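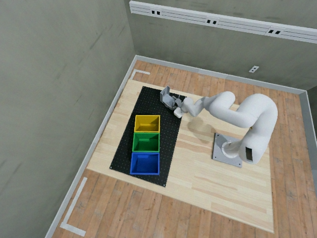 *Simulated bench: arm on its board, yellow, green and blue bins on the perforated mat.*

# okine-bench-budget

Planning files for the plate-handling bench at Gollstead. The repository holds the quotes, the cost sheet, the simulated bench and a growing list of things the quotes leave out. It is meant for whoever has to sign the order, and for whoever has to defend it a year later.

Status: no order placed. Please don't read the existence of a repo as a decision to buy.

## What's in it

| Path | Contents |
|---|---|
| `quotes/` | 5 supplier quotes, as received, with tax split out |
| `costs/sheet.csv` | one line per item, with owner and confidence |
| `sim/` | simulated bench and renders |
| `questions.md` | sent to suppliers, with replies where we got any |
| `rejected/` | options we dropped and why |

## Where the money goes

The arm gets all the attention in meetings and it is the easiest line to price. Every supplier will tell you what an arm costs. Ask what the arm costs once it can pick up a plate and put it down straight, and the replies get slower.

Dorneo quotes the arm, gripper and base plate together. Fitting is "by arrangement". Barroso quotes the arm alone at a lower figure, then lists the gripper as an accessory and the mounting as the customer's job. Compared on the headline price Barroso wins. Compared on a bench that does anything, I can't tell you, because two of the lines are still blank. The sheet marks them `unknown`. Please don't change them to zero. That happened once already and the total looked lovely for a fortnight.

## The plate holder

The quoted price for the holder is £2,347, from Dorneo, delivery extra. It is the item I trust least. 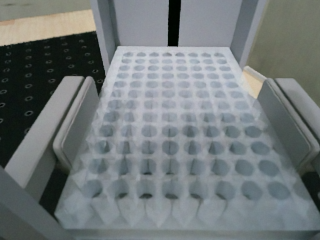
A 96-well plate has to sit in the same place every time or the rest of the spending is wasted. The simulation gives us a plate that is exactly the right size, in a holder that never wears. Bought plates vary between makers and sometimes between boxes. We asked Dorneo what range of plate widths the holder will accept and got a brochure back. Until there is a number in writing, the line stays at `confidence: low`.

We also asked whether spare pads can be bought separately. Answer so far: "should be possible".

## What the simulation is good for

- Checking reach and clearance before anyone drills a board.
- Deciding how big the board needs to be.
- Arguing about where the bins go.

## What it is not good for

- Cycle time. The number in the Dorneo slides came from a simulated run and has been left out of the sheet on purpose.
- Grip. Nothing in `sim/` tells you how a real plate behaves in real fingers.
- Liquids. The simulated plates are empty, so spills, drips and lids are not covered at all.
- Staff time. The savings case we were sent assumes a bench that needs no looking after.

If you quote a figure from `sim/` in a funding request, say that it is simulated. It will be asked.

## Costs people forget

Taken from `costs/sheet.csv`, in no special order:

1. Guarding, if the risk assessment wants it. It probably will.
2. Sockets. The renders have plenty of them and the room at Gollstead may not.
3. Software licence after the first year. Only one supplier gave a renewal price without being chased.
4. Training for a second person. One trained person is a holiday away from a dead bench.
5. Getting the old bench out.

## Payback

The spreadsheet we were given claims payback in 6 months. It gets there by running the bench overnight, all year, with plates loaded by somebody it doesn't cost. I put in our own hours from May and payback moved past the end of the warranty. Both versions are in `costs/`. Use ours, or use theirs and explain it.

## Before adding a line

- Attach the quote or the email. "They said on the phone" goes in `questions.md`.
- Set `confidence` to `high`, `low` or `unknown`.
- Leave tax out of the price column.
- Don't round.

## Known problems

The Barroso quote lapses before the next budget round and they haven't agreed to hold it. The delivery column mixes site delivery with kerbside. `rejected/` is missing the notes on hiring a bench for a trial period, still my preferred option if either supplier will offer it.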